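March, early, kettle just on

Anthotypes, third round. I'm writing this up before I wash my hands because if I wait I'll forget which jar was which, and today was a good one!

Pulled the beetroot sheets off the north windowsill first. Both had been under glass with grapevine leaves from the Flilcombe fence and they have come up so much better than the last lot. The veins are there. Not every vein, but the main ribs and the first branches off them, a dark pinky-purple against a background that has faded to something like old biscuit. On the bigger leaf you can even see the place where a snail had been at it. I'd nearly thrown that one out for being tatty and it's the best thing on the sheet.

What changed from round two:

- Strained the juice twice, second time through a coffee filter. Slow as anything but no more grit on the paper.
- Two coats, second one brushed across the first. Let the first dry fully in the cupboard. I'd been rushing this.
- Leaves pressed overnight in the phone book before printing. Fresh ones leave a damp halo.
- Clamped the glass with bulldog clips on all four sides. Last time I had clips top and bottom only, and the middle bowed.

The clips matter more than I gave them credit for. Where the leaf sits hard against the paper the edge is crisp enough to cut with, and where it lifts even a whisker you get that soft grey-pink blur creeping in. I do like the blur in places. There's one vine leaf where the tip curled up under the glass and the print goes from sharp at the stalk to nearly nothing at the point, like it's leaving. But I'd like to get it on purpose.

**Spinach.** Oh, the spinach. It coats a beautiful green, really deep on the third coat, and it bleaches fast. Faster than beetroot by days. The trouble is that it goes on bleaching while you're looking at it. I had the sheet on the bench near the door while I made notes and I swear the top corner was paler by the time I'd finished. Into the flat drawer it went, between two bits of black card. Sirkka Hyvönen says to scan them the minute they come off the frame and treat the scan as the keeper, and the sheet as something you visit now and then. I can't quite bring myself to feel that way about it but I've scanned it.

Scanner settings for next time: auto colour OFF. It tries to rescue the faded background and turns the whole thing teal.

**Turmeric (in metho).** Too strong. It's a glorious yellow, properly loud, and I stood there grinning at it, but it stained the brush, the sink, the tea towel and the side of my thumb. Contrast is excellent though. Fennel fronds came out as fine as hair. Try again at half strength. I'd like to dip one of these in a borax bath as well, as Arben says it swings the yellow over to a rusty red, and he's promised to bring some of his in so I can see before I risk a good sheet.

Made a start on the colour chart too. Plan is a long strip for each juice, with a piece of card moved down a step each day so that I end up with a ladder from full colour to bleached. Beetroot, spinach, turmeric, red cabbage, blackberry if there are any left on the Jirside track. Full sun only. Each strip gets a pencil label on the BACK (ballpoint bled through on round one, see the page with the big purple thumbprint).
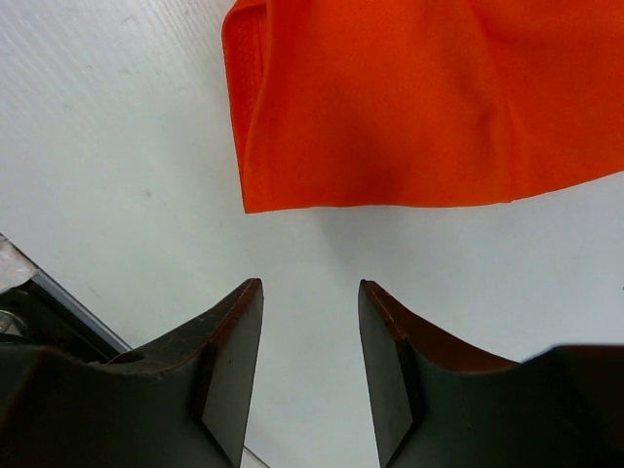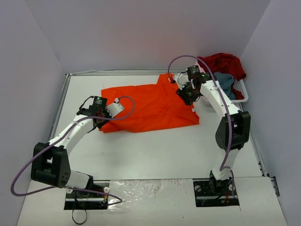
Red cabbage deserves its own page but it's getting this paragraph. I chopped 80 grams, blitzed it with a splash of distilled water, strained it, and the juice came out a violet so good I wanted to drink it. On the Hillden paper it stays violet. On the cheap sketchbook paper it turned blue while I was still brushing! Same juice, same brush, same afternoon. I'm guessing the sketchbook has chalk in it or something else that pushes it that way. I then wasted a happy half hour painting stripes of cabbage juice on every scrap of paper in the building, including an envelope and the back of the fire drill notice. Results taped to the inside cover. The envelope is a lovely slate blue. The fire drill notice went a sort of washed-out green and now needs replacing.

So there's a whole other thing to try here, where you coat with cabbage and then touch in lemon juice or bicarb with a fine brush before the leaf goes on. You'd have pink and blue patches under the same print. It might be hideous. I can't wait.

Paper notes, while I think of it:

- Hillden 300: takes three coats with no cockling if taped down. Surface is a touch rough for ferns, perfect for vine and fig.
- Sketchbook: cockles on the first coat. Only good for cabbage stripes.
- Shehu hot-pressed offcuts: smooth, soaks up less, so the juice sits on top and brush marks show. Fine detail is the best of the lot. Try a foam brush.

I want to put down something about the looking, too, as it's half the reason I keep at this. With a camera I'd go out to the fence, take thirty pictures of the same vine and be back inside before the tea had cooled. With these I have to choose a leaf and then live with it for two weeks. I pass the frame every time I go to the sink. I know by now that the sun gets to the left side first, that the neighbour's gum throws a shadow across the corner at 3, and that cloud makes me cross in a way it never used to. By the time I lift the glass I've been thinking about that one leaf for longer than I've thought about most things this month, and then there's its shape on the paper, made by it being in the way of the light. I get a little jolt each time. Even with the duds.

Duds this round, for the record:

1. Blackberry, first sheet. Left in the open overnight, dew got under the glass. Mould. Binned.
2. Beetroot on the Shehu offcut. Streaky. Kept for the edges, which are superb.
3. Parsley juice. Didn't seem to want to be any colour at all.

The blackberry second sheet is still out on the shed roof and I'm leaving it alone. I lifted one corner yesterday for a peek and regretted it straight away, as the leaf slid a hair when I put the glass back. There'll be a ghost line down one side. Serves me right. New rule, in large letters above the sill: NO PEEKING BEFORE DAY 10.

Arben Karagiannis came by while I was sorting the leaves and had a good idea about positives. He prints photographs onto clear film for his cyanotypes and reckons the same film would do here, only you don't flip it to a negative, you print it as is, since the light takes colour away. He's got a shot of the Jirside footbridge with heavy shadows that should suit. Film needs to be dense, so two sheets stacked and taped at the corners. I've coated a beetroot sheet and put it aside in the dark cupboard with his name on it. If it works I'll go back through my own pictures for something with big simple shapes - the water tank, maybe, or the fig against the wall.

To do:

- [ ] Half-strength turmeric, fennel again, Hillden paper
- [ ] Borax test on a scrap FIRST
- [ ] Foam brushes, the narrow ones
- [ ] More bulldog clips (four of mine have gone walkabout)
- [ ] Ask Sirkka how long her poppy petal sheets take at this time of year, mine are slowing down as the sun gets lower
- [ ] Replace fire drill notice
- [ ] Move card on the colour strips, every morning, before breakfast

Later, same day: went back in to turn off the light and had another look at the snail leaf. The chewed bits have printed as tiny pale islands right inside the dark, with edges so clean that you can follow where it stopped and turned around. I'm going to go and look for more tatty ones along the fence in the morning. Pressed three that I'd rejected earlier, in the phone book under the paint tins, page marked with a bus ticket.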